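The Case for One Good Board
Calimstead Household Review, Opinion
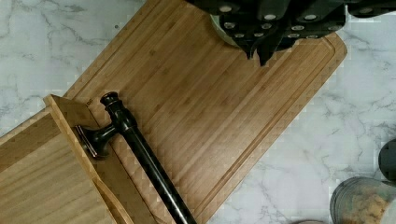

Valentin Camenzind wrote to this page in September that a carved groove is wasted space, and that a flat board wipes down faster. His view deserves a fair answer.

The groove holds the liquid from a roast or a ripe tomato, and it keeps that liquid off the counter. Bamboo should be washed by hand and stood on its edge to dry. A household that accepts this small duty has little need of a second board for bread – though raw meat remains a separate matter, and this page has not changed its advice on that point.

Mr. Camenzind is correct that grooves collect crumbs. A stiff brush removes them in 15 seconds. We would ask more of manufacturers, who still sell large boards without saying whether they fit a standard sink.

Domenica Hubmann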